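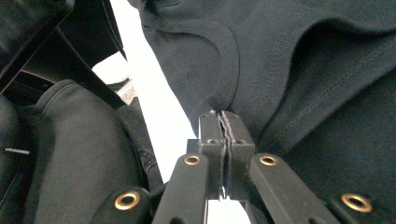 Cut them off and forget it, they told me at the Gashi counter, a seam like this will not open more. I am not so sure about this advice, so I ask here before I take the scissors.

It is a dark charcoal garment from Gedik, quite big, and I wear it at home almost every day. The edge along the seam became ragged and has some loose fibers standing up at the top. I can not find any hole when I hold it to the window, but I am afraid that one day I will pull a little too much and the seam goes. I have a needle and black thread, no sewing machine. The washing machine at our place in Esunside turns at 1000 and it can not go lower except in the wool program.

My two doubts are these. Should I cut the fibers or pull them inside? And is it better to sew now, or wait until there is really a hole?

graythread_e
posted in Clothes and Mending, 41 views

Do not pull. If the fiber is still part of the seam thread, pulling makes small wrinkles along the whole line and they are difficult to take out later. Turn the garment inside out, put it flat under a good lamp and look if the fibers come from the fabric edge or from the sewing thread. You can feel it also, the sewing thread is usually smoother and harder.

If it is only the fabric edge, cut the fibers short with small scissors, but leave a few millimeters. Then sew over the edge by hand with a simple overcast stitch - the needle goes around the edge again and again, always in the same direction. Start a bit before the ragged part and finish a bit after it. Keep the thread loose enough that the fabric can still stretch, or it will look like a little ruffle.

If it is the sewing thread, do not cut the long end. Put it in a needle, bring it to the inside and make a knot there. After that, do a backstitch over the old seam line.

I would do it now. With no hole you need maybe one evening, and after a hole you need a patch.

For thread, black is okay on charcoal but dark gray is nicer. I use Eten number 978, polyester.

slowneedle

just wash it inside out in a bag and leave it alone, mine is like that for years

kettle_at_six

I agree mostly with slowneedle, only one addition. Check the other side of the same seam too, because on my Gedik the left and the right were starting at the same time and I repaired only one of them. Also wash it before you sew and let it dry completely. I sewed first, then the fabric became shorter and my stitches did not, so I had to open all my work and begin again. The wool program is fine for this, and close the zippers of the other clothes in the drum.

bluebasin100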